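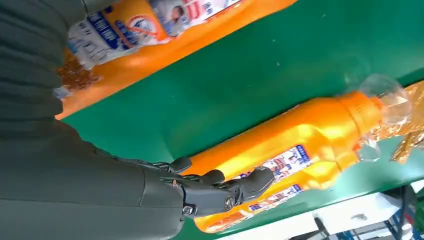
wrist cam, hand on the near bottle. glossy orange on green

ok grasp planner notes before I forget. the highlights on the plastic were wrecking depth, so the mask now comes from color first, depth second. ugly but fine

second bottle lies almost parallel. old planner kept merging the two into one fat blob. split them on the green strip between

clear wrap by the cap = no depth at all. marked it as keep-out, fingers go on the side of the body insted

closing loop runs at 90 Hz now, was 20. torque limit still hand tuned, dont ask

config is in the Balico branch, replay tool tmrw if the tests pass

Comments

Gwenllian Dafis: does the color mask survive the gold foil?

Annick Pons: what was it at 20, just overshooting?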